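Foam and Mesh: Two Materials Full of Holes

Wemum Kids - Things Around the House

Look at what people wear on their feet in warm weather and you will find plenty of foam. Look at sneakers, backpacks and laundry bags and you will find plenty of mesh. Both materials are light, and for both of them the reason is air. The first two pictures have foam-style slides in them, and the third one has a close look at white mesh.
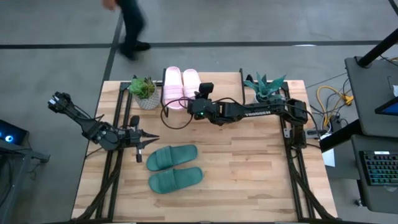
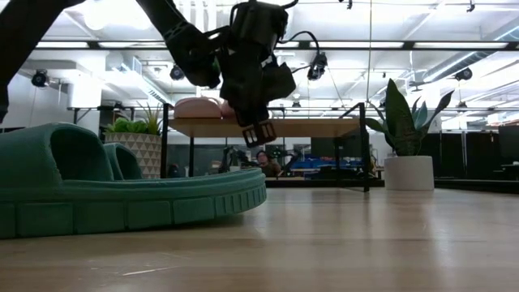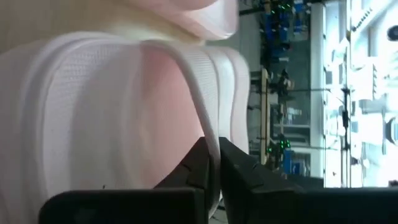 Svitlana Kravets wrote to us after the last issue to say that she left her foam slides in a hot car and they came out too small to wear. She asked if foam can really shrink like that. It can, and to see why, you need to know what is inside it.

What is foam?

Foam starts out as a kind of plastic or rubber. While it is soft, gas is mixed into it and makes tiny bubbles. When the material sets, the bubbles stay where they are. Many slides are made from a foam called EVA. Its bubbles are closed, like very small balloons, so water can't soak in. You can rinse the slide off and wipe it with a towel.

When you step down, the bubbles squash a little. When you lift your foot, they spring back. After a lot of walking, some of them stay flat. That is why an old pair feels thin under the heel.

Heat makes foam soft. If it gets hot enough, the foam can pull in and change its shape, and it may not go back when it cools. Keep slides out of hot cars and away from heaters.

What is mesh?

Mesh is cloth with gaps in it. A machine loops the yarn together and leaves spaces in a pattern. Air can pass through the spaces, and so can water. Mesh dries fast because there is less yarn to hold the water - and because air can reach both sides.

Mesh has its own problems. Sand and grit get into the gaps, and a sharp corner can snag a loop. White mesh shows dirt quickly. Use a soft brush and a little soap, and don't scrub hard.

Try it

You need a clean kitchen sponge, a foam slide and a bowl of water. Push the slide under and let go. It floats. Now squeeze the sponge under the water and let go. It fills up and gets heavy. A sponge has open bubbles that join together, so the water can move from one to the next. Leave both on a towel for 20 minutes and feel which one is still wet.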